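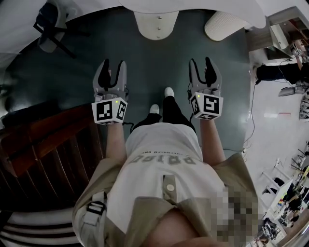 Figure 2. A white T-shirt with large dark lettering, worn under an open khaki overshirt.

4.2 Printed shirts and the clothes worn over them

We turn now to the printed T-shirt, a garment so ordinary that most of the households we visited in Velham and Heststead forgot to mention it until we asked. The wardrobe survey gathered 1393 usable replies out of 3000 forms mailed, and we are still grateful to everyone who sat down with a pencil and went through their drawers for us. Shirts with words on them came up again and again, and people had a great deal to say about them – where they were bought, who had borrowed them, and why they could not be thrown out even after the collar had gone.

What interested us most was how often a lettered shirt was worn under something else. An open overshirt (Figure 2) leaves part of the chest showing, and several people in Heststead told us they liked this very much, as it let them wear a loud shirt to a quiet place. Others buttoned up at work and opened the layer again on the way home. In Velham the habit was less common, and older residents there tended to keep printed shirts for yard work and sleeping.

We also held 23 longer conversations at the Villanueva laundry, mostly in March, when people were putting away their heavier clothes and were happy to talk while they folded. Many of them could recall the wording on a shirt they had not owned for years. The Nimorar interviews, which we take up in the next section, were shorter and dealt mainly with school clothes.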